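Clamps, again

I finally gave in and bought a proper C-clamp, after 2 years of holding glue-ups down with a stack of cookbooks. Mine's a Masley from the bargain bin and I love it already! First job is the wobbly shelf in the hall (the one I swore I'd fix last March), then maybe the stool.

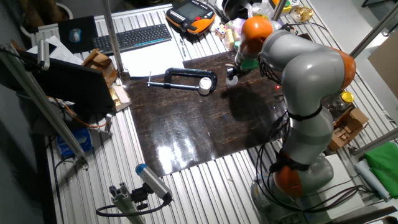
Black C-clamp on the dark board, keyboard and mouse up top.

Shelf is next. I still need sandpaper, and a longer screwdriver.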